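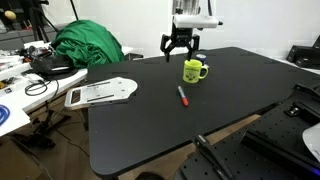

The Confidence Score Is Not Your Friend

By Deirdre Tierney

Every grasp planner I have worked with returns a number between zero and one, and every team I have worked with believes it. I've believed it too. I once let an arm close on a mug at 0.97 and listened to it shove the thing sideways into a soda can, with the calm of a machine that has already filed its report.

The number is a score. Somebody trained a network, the last layer squashed its output into a tidy range, and the range happened to look like a probability. So we call it confidence, put it on a dashboard in green, and set the threshold at 0.9 because 0.9 got us an A in school.

At Gollon, where I spent 16 months writing glue code for the picking stack, Ekow Amissah did something rude. He logged 600 grasps, sorted them by score, and plotted how many worked. A trustworthy planner gives you a diagonal line. Ours gave us a shelf. Past 0.6 the score told you nothing at all, and we had spent most of February arguing over whether to move the threshold from 0.90 to 0.92.

The usual defense is that the ranking still helps, even if the values are junk. Fine. Then print the ranking. Call the candidates first, second and third, and let the person at the keyboard feel as uncertain as they ought to. What I object to is the decimal point.

Clutter makes it worse. A mug by itself is a problem we solved years ago and still put in our demos. Park a can right behind it and a marker in front, and the depth map gets mushy exactly where the far finger has to go. The score barely moves. It was trained to like mug rims, and there is a lovely mug rim.

Anselmo Arrieta thinks I'm being unfair, and that calibration is a chore for whoever ships the thing. He may be right about whose chore it is. I have met the people who ship the thing. They think it's his.

So plot the curve. It takes 2 days, one of which is finding out where the logs went.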